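4.2 Booking load and dispatch response

The dispatch module was tested with three taxi operators in Arnton over the month of March. Each operator kept its existing telephone desk open while new bookings were also taken through the Zeltero web form and the driver application. Requests from both channels were written to one queue, so that waiting times could be compared directly.
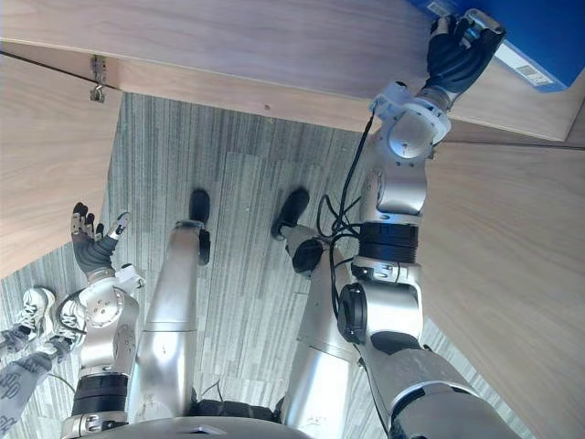

Figure 3. Blue box held against a light-wood board.

Under normal load, a booking was offered to the nearest free driver within 12 seconds. During the Thursday evening peak the figure rose to 38 seconds, mainly where drivers let an offer lapse without refusing it.
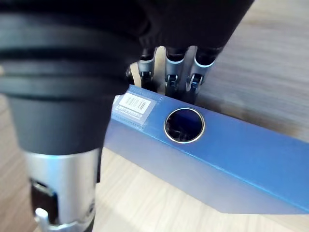

Transport Software Group, Lagman Institute

A shorter offer period was therefore introduced in the second half of the trial. Drivers were given 20 seconds to accept, after which the job passed to the next vehicle on the list. Operators reported fewer repeat calls from waiting passengers – a result that agrees with the earlier Vavance study of airport transfers.

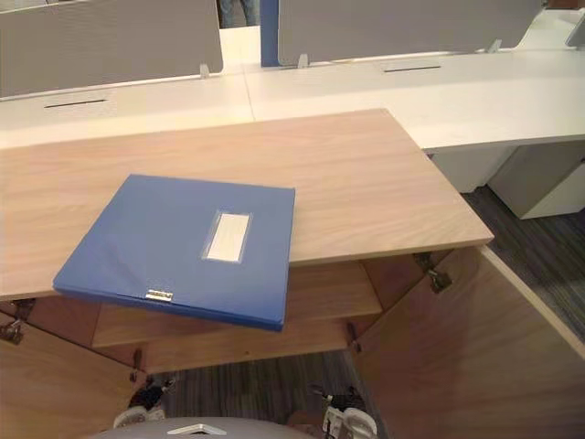
The change had one unwanted effect. Drivers who were refuelling or helping a passenger with luggage lost jobs they would otherwise have taken, and several asked for a pause setting. This was added to the application before the final week, but the period of use was too short for its effect on waiting times to be measured.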